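Home Baking and Small Kitchens, Unit 3: Why Bread Goes Stale, and What to Do About It
Course handout, posted by the Pluvdale Evening Classes kitchen program
Last updated in July
3852 views | 30 comments | Share

Welcome back, everyone, and thank you for putting up with the stuffy classroom last time. I promised a proper handout on staling, because so many of you stayed after class to ask about it, and because my scribbles on the board were (let's be fair) mostly arrows.

Let's start with the part that surprises people. Most of us grew up thinking stale bread is dried-out bread, and drying does play a part, especially in the crust and on a cut face. But a loaf sealed up tight in a bag, with hardly any water able to get out, still goes firm and crumbly after a few days. Something else is going on inside the crumb, and that something is mostly starch.

When dough bakes, the starch granules soak up water, swell, and lose their tidy internal order. Bakers call this gelatinization, and you'll want to know that word for the review at the end of the unit. As the loaf cools, the starch begins to settle back into a more orderly arrangement. The long straight chains (amylose) do this quickly, in the first hours, and that's why a loaf straight from the oven is so gummy to slice and a cooled one behaves itself. The branched chains (amylopectin) take days over it, and their slow tightening is a big part of the firmness we call stale. The whole business is known as retrogradation. Please don't worry about spelling it.

Water moves around too. The crust comes out of the oven very dry and the crumb comes out moist, and over time moisture creeps from the middle toward the outside. So the crust goes leathery while the crumb firms up, and you can lose both of the things you liked about the loaf by the next evening. I still find this a little heartbreaking with a good baguette!

Now, temperature. Retrogradation goes faster in the cold, as long as you stay above freezing, and the refrigerator happens to sit in about the worst spot there is. A frozen loaf hardly changes at all by comparison. So keep what you'll eat in the next 2 days on the counter, slice and freeze the rest, and leave the fridge for the butter. In very humid weather mold may get there before staling does, and then you have to use your judgment, or just freeze sooner.

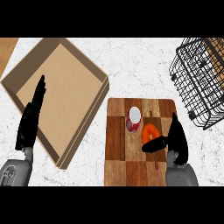
One remark from the comments came from Giannakopoulos, who wrote that in a dry apartment a paper bag turned a crusty loaf into a brick overnight, while plastic kept it soft but ruined the crust, and wondered whether there was any container that did both. I'm afraid there isn't a perfect one. A bread box comes closest, or a cloth bag inside a loosely closed plastic one, and even then I'd plan on giving the crust a few minutes in a hot oven before supper. A cut loaf left face down on the board will do nicely for one evening.

That brings us to reheating, which really does undo some of the damage. Warming the crumb well through loosens up the amylopectin again and the bread tastes nearly fresh. It won't last, though. Once it cools it firms up faster than before, so heat only what you'll eat. If the crust has gone very hard, run a wet hand over it first.

A few notes on the dough itself. Fat slows firming, and so does sugar, and that's how a milk loaf stays tender so much longer than a plain lean one. Sourdough tends to keep well also. Rye breads hold on to their moisture beautifully and many of them are better on the second day.

For next time: bake the plain loaf from Unit 2, divide it into 3 pieces, and keep one on the counter in a bag, one in the refrigerator, and one in the freezer. Wrap them all the same way, please, or we'll be comparing wrappers. Bring them in along with your tasting sheet. If you missed the sheet, there are spares in the folder by the sink in the Pudeck room.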